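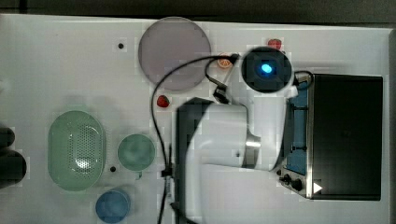
Robot arm and cables over a white table

Corneten Bill Follower, desk edition
Item no. 2162

The Corneten Bill Follower is a subscription for people who must know what happens to a bill after the newspapers have stopped writing about it. You choose the bills, and we send you a short notice each time one of them moves: first reading, hearing, amendment, vote, signature or return. The notice is written in normal language and it has the text of the change attached.

The desk edition is made for small offices, local associations and reporters who work alone. It covers the regional assembly and the town council of Lildale. If you need more than one assembly, please look at the Guérin edition, which has its own page and its own price.

What is in the subscription

Up to 40 bills can be followed at the same time. When a bill is rejected or withdrawn, its place becomes free again the next morning.
Notices by email or by text message. Both is possible, but then you will receive everything twice.
A comparison sheet for every amendment, with the old wording on the left and the new wording on the right.
A calendar of hearings which you can put into your own calendar program.
Access for three users. Each has a separate password.

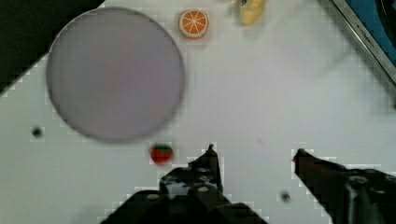 Text: Marisol Zamora, Corneten, product information

How the notices are made

Our readers go through the published papers of the assembly every working day. The first notices go out at 7 in the morning. A vote that takes place in the evening is reported the next morning, also when it ends very late – we wait for the official record and do not use results told in the corridor.

We do not give advice on how a member should vote, and we do not mark bills as good or bad. Some customers have asked for this. For the moment we prefer to leave it to them.

Bills on pay and allowances receive an additional line in the notice: who would be paid, from which budget, and from what month. In these bills the amount is often changed between the second and the third reading, and an older figure can stay in circulation for a long time.

Changes from September

The archive search now also accepts the name of the member who introduced the bill. Bills that were joined together are shown under both numbers. The printed weekly list stays available for customers who already receive it, but new orders for it are not possible.

Ordering

The subscription runs for one year and is paid in advance. You can cancel in writing until the last day of the year. Customers of the former Wimitlow service keep their list of bills; please write your old customer number on the order form.

Comments (3)

Jaxon Melnyk
We use it in our tenants' association. The comparison sheets are very good. I would like a larger print size on them.

pbridge
Does a free place carry over if I renew early?

Marisol Zamora
Yes, your list and the free places stay the same when you renew. The larger print I have passed on to my colleagues.

Contact | © Corneten, Lildale | Back to top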